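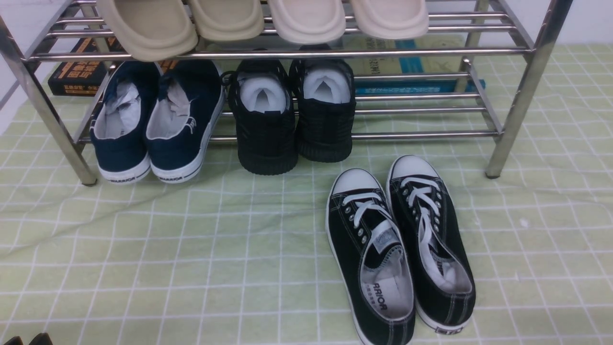
Shoe removal in the home

6 min read
41 shares · 17 comments

Shoe removal is the custom of taking off outdoor footwear at or near the entrance of a dwelling. It is close to universal in some countries, a matter of household law in others, and in parts of Australia a question that hosts prefer to settle by looking meaningfully at a visitor's feet.

Origins

The practice is old wherever people sit, eat or sleep at floor level. In Japan the sunken entry, or genkan, marks the point past which shoes do not go, and the step up makes the rule hard to miss. Much of South-East Asia manages with a doorstep and a pile of thongs. Homes in Scandinavia and Canada came to the same conclusion by way of snow, slush and road salt, which have never been kind to floorboards.

Distribution

No country is of one mind. Venkatesh Kurup, whose survey of the coastal town of Donport covered 620 households, found that most respondents described themselves as shoes-off homes, though a fair share of these made exceptions for tradies, grandparents and anyone carrying groceries. Two households reported that the dog's paws were wiped and the children's shoes were not.

Kurup's categories have been criticised. Revathi Pillai has argued that "shoes off, usually" describes a mood and should never have been given its own column.

Etiquette

The host is generally expected to make the rule known before the guest reaches the carpet. Methods include a sign, a bare-footed welcome, and the phrase "oh, don't worry about it", which is widely understood to mean the opposite. Guests are expected to comply without remark and to have given some thought to their socks.

House slippers may be offered. In Japan a separate pair is commonly kept for the toilet, and walking back into the living room in them is a mistake most foreign visitors make once.

Storage

Footwear that comes off has to go somewhere. Open racks let air through and leave everything on show; closed cabinets are tidier and smell accordingly. The shallow tip-out cabinet, sold in Pesarby from the 1970s under the Rotier name, suited narrow hallways but was designed around a foot smaller than that of the average teenager. The heap behind the door remains the commonest system and requires no assembly.

Hygiene

Soles pick up soil, pollen and a range of bacteria, and leaving shoes at the door reduces what is carried inside. How much this matters to a healthy adult is disputed - chiefly by people who have just sat down and do not wish to unlace their boots.

See also

Doormat
Genkan
Slipper
Thongs (footwear)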